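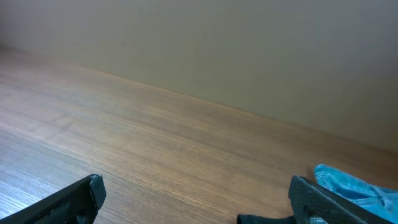 Leltach Rough Parcel, Mixed Garnet

Sold by the parcel. Unsorted, unheated, unpolished and, in one or two cases per bag, unlovely.

Each parcel holds 60 grams of garnet rough from the Leltach diggings, bagged the way it reached us. We don't high-grade the lots before sale. We know that every rough dealer says so, and we know what you think when you read it, because we thought it too when we were buying. Harish Bhatt scoops, weighs and seals, and he can't tell a pyrope from a cough drop, so your bag has had no expert hands in it at all.

What you get

Mostly almandine and almandine-pyrope mixes, dark red to a brownish red that catalogs like to call "cognac." A smaller share leans toward purple. Now and then a piece turns up that is a proper raspberry, and people write to us about those. The rest of the bag they do not write to us about.

Expect fractures. Expect rutile needles, some of them pretty under magnification and most of them just in your way. Pieces run from too small to bother with to large enough for a 3-carat finished stone, assuming you don't grind through the good part while looking for it. The big pieces are usually the dark ones. Garnet has a sense of humor about this.

How dark is dark

Hold a piece up to a window. If you see color, cut it shallow and keep the pavilion angles sensible. If you see nothing, hold it up to a stronger light. If you still see nothing, you own a cabochon. Iveta Čierny, who does our test cutting, hollows the backs of the darkest ones to let some light through, an old trick that works nicely until the moment you go a hair too deep. She has a jar for those.

Yield

We are asked about this more than anything else. From our last test parcel Iveta cut 14 faceted stones, none of them clean enough for a snob and all of them good enough to set. She has been cutting for longer than our shop has existed. Booker Ridgeway, who does our books, took up cutting in May and got 2 from the same weight. Place yourself on that scale as you see fit.

Treatment and origin

None, and Leltach. Garnet is seldom treated, and this material wouldn't repay the trouble. The rough comes to us through Svetozár Šimek, who buys from the diggers directly and writes the locality on every sack in pencil. If you need a lab report for origin, you'll have to pay a lab, and the report will cost a good deal more than the parcel.

Parcel options

Standard: 60 grams, mixed sizes, as described.
Small stuff: 60 grams, nothing that would cut over 2 carats. Good for practice, melee and children with tumblers.
Núñez pick: a single piece, chosen for color from what we call the Núñez tray. Costs more than a standard bag. Weight and a close-up are on each listing.

The Bidora spessartine is gone. We had one sack, it was orange, everyone was happy, and we don't expect another.

Handling

Garnet doesn't like sudden heat, so go easy when dopping. Wax is fine if you warm the stone slowly. Epoxy is safer and duller. Polish with alumina or cerium on whatever lap you already trust; we have heard passionate arguments for all of them and seen very little difference in the stones. Don't put included pieces in the ultrasonic unless you want two smaller included pieces.

Shipping and returns

Orders leave our Mirkthorpe shop within 3 working days, in a padded envelope with the weight marked on the bag. Returns are accepted for 14 days if the seal is unbroken. Once it has been opened, the parcel is yours, including the piece that looks like gravel. It might be gravel. Weigh it anyway and tell us; if there's more than 2 grams of plain rock in a bag, Kamil Hrnčiar will send the difference in garnet, and will sigh while doing it.

Questions about cutting go to Iveta. Questions about weight go to Harish. Requests to go through the sacks yourself before we bag them go to Kamil, who will say no.

Related: Leltach Tumbling Grade, Dop Wax (brown), Dop Wax (the other brown), Loupes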